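Tidying the Workroom: Project Report
Ayman Gaber
April 9, 2025

For my project I picked the job everyone in our building had been putting off since November — sorting out the loose stuff in the workroom and giving it somewhere to live. The plan was one basket, filled and emptied over and over, with everything in it ending up on a shelf, in a box or in the trash. 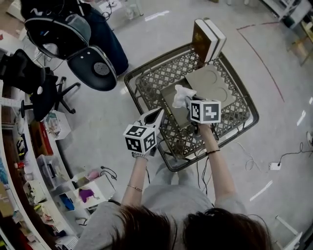
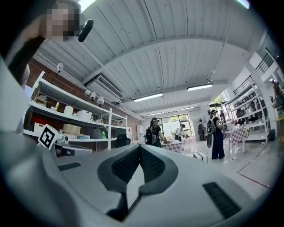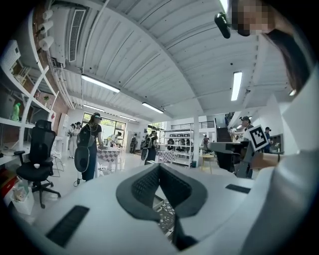 Fig. 1–3. The basket with two books and a crumpled tissue (first); the shelves by the brick wall (second and third).

I gave myself 15 sessions and used 13 of them, so yay me! Each one was 60 minutes, timer on, phone in my bag. I wrote every item down in a notebook I called Filali (my cousin's idea, don't ask) and by the end I had 321 lines in there, a few of them pretty hard to read.

The dark gray basket was a great choice. It has a lattice pattern on the side and it's deep enough that hardcover books can stand up at one end while flat things lie in the rest. My first system was to put books in last, and they kept sliding over onto everything. Once I started standing them up first, it went a lot smoother.

Tissues were my biggest headache. They're light, they crumple, and they hide under flat panels and boards. I ended up making a rule that tissues come out before anything else gets touched, and I'm keeping that rule at home too.

The shelves took longer than I expected. I wanted a spot for every kind of thing, but boxes come in all sizes and my sketch (version name: Teseo) assumed they were all the same. Version two, Skirnereo, put boxes wherever they fit and used a label on the front. Way less pretty on paper — much easier to live with.

If I did it again I'd start with the workbench, which I left for the end and then rushed. I'd also ask people beforehand what they want to keep. I had two long talks over one box of old adapters and they're still not settled.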